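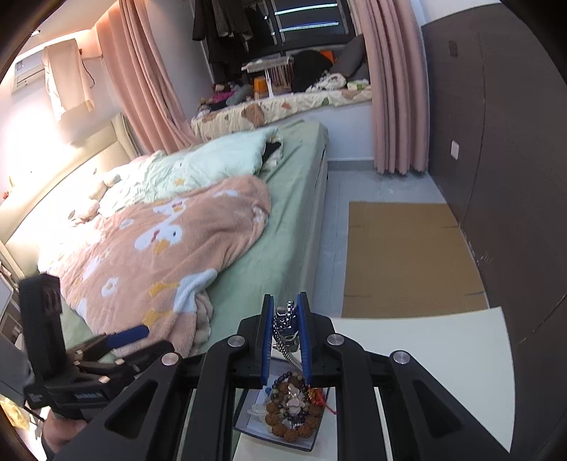
Wegener Bracelet and Necklace Cards

Plain white display cards for chains, beaded bracelets and small pendants. Sold flat in packs of 340, enough to carry most market sellers through a season. Cut from uncoated board at our Ukgate workshop.

Details

Colour: white both sides
Finish: uncoated, takes pen, pencil and rubber stamps
Pack quantity: 340
Sizes: small, medium, large, long
Slots: 2 per card on small and medium, 4 on large and long
Hanging hole: round, centred at the top

Choosing a size

Small suits stud earrings and fine chains with no pendant. Medium takes most chains up to choker length. Stretch bracelets with chunky beads sit best on the large card, where there is room for a tassel or charm to lie flat. The long card was added in September after requests from people selling watch bands and anklets.

If you sell by weight of bead, order a sample set first. It has 6 cards in mixed sizes and the cost comes off your first full pack.

Fitting a chain

Fasten the clasp before you start. Slide the chain through the top slots so the clasp sits behind the card, then tape down any slack at the back. Heavy chains will bow the card over time — use the Bravument backing board if yours is going on a rotating stand.

Printing

Cards can be printed in one colour with your name or logo. Send artwork as a PDF with the fonts outlined. We don't print over the slots. Printed cards can't be returned unless the fault is ours.

Goes with

Bravument backing board, grey
Lovevska clear sleeves, to fit medium and large
Wegener stick-on price dots

Delivery

Plain packs leave the workshop within 2 working days. Allow over 6 working days for printed orders. Pick-up from the Ukgate counter is free, and we'll email when your order is ready. The counter closes at 4 pm.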